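Our local club in Bromthorpe was playing amateur soccer for a long time before anyone thought to keep track of its shirts. I started in April, after Wagner Sampaio handed me two trash bags from his garage and said I could have whatever was in them. I have been sorting, washing and writing things down ever since, and a few people have asked how I go about it.

The first thing I learned is that age is hard to judge from the color. Polyester holds dye very well. A shirt that spent years in a drawer can look newer than one from last season that was left on a car seat. I go by the inside of the collar and the stitching under the arms. If there is a label I copy down everything on it before I wash anything, because the print on old labels comes off easily.

Most of the club's older kits came from a small supplier called Evetti, and the later ones from Clomora. Evetti cut their shirts wide and short. Clomora cut them long. You can tell them apart across a room, and once I knew that, I could put the team photos in the clubhouse hallway into a fairly reliable order.
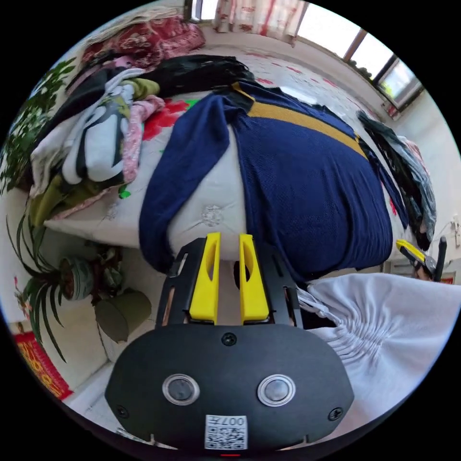 Washing is simple. I turn everything inside out, use cold water and half the normal amount of detergent, and leave out the fabric softener. Softener coats the fibers and makes the numbers peel sooner. I do no more than four or five shirts in a load. They dry flat on a towel, away from the window. I put one through the dryer on low at the beginning and the number came out with a crease down the middle that I have never been able to fix.

Stains are another matter. Grass comes out with white vinegar and patience. Old mud mostly comes out. Whatever they used to mark the goal lines in those days does not come out at all, and I have stopped trying. Alcides Arruda kept goal for the club for years, and he told me his shirts all had it on the left hip from diving the same way. I checked, and he was right about both of the ones I have.

Alcides has been the most help with dates. He doesn't remember scores, but he remembers who was in which shirt and whether it was raining. There was one season with a sponsor across the chest, a tailor on the main street called Işık, who paid for the kit and also did the repairs. The repairs are better than the original sewing. I have a shirt where the whole sleeve was put back on with a double row of tiny stitches, and the other sleeve, the factory one, is now coming loose.

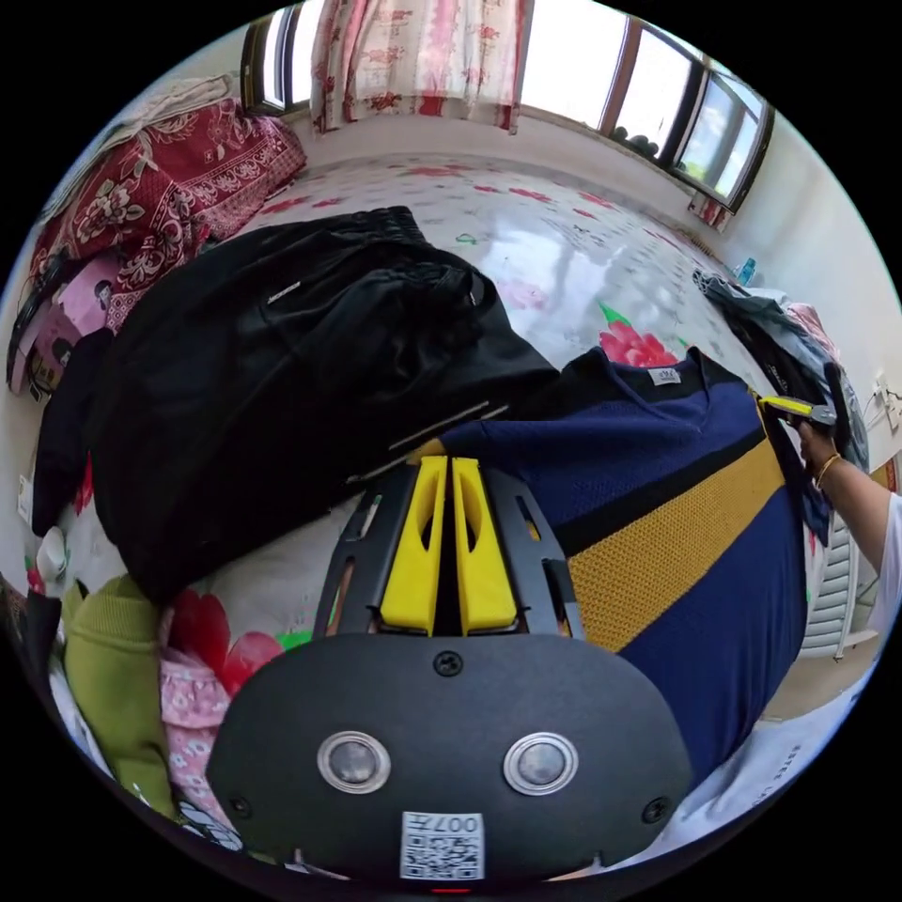

*Jersey laid out flat.*

For storage I use acid-free tissue and flat boxes. A pack of 100 sheets lasts me a good while if I use two to a shirt – one inside and one folded around the sleeves. Hangers are bad for the shoulders. Vacuum bags are worse, since the printing sticks to itself. I keep the boxes under the spare bed, where the temperature doesn't change much.

I don't buy often. Prices online have gone strange, and I have seen sellers ask up to 1000 dollars for professional match shirts with no proof they were ever worn in a match. Ours aren't worth anything like that to anybody outside town, which suits me fine.

What I'm still missing is the yellow away kit. Wagner swears it existed for half a season. Alcides says it was more of an orange. If you have one in a closet, or a photo of somebody wearing one, leave a comment and I'll come and pick it up.

Posted September 4, 2019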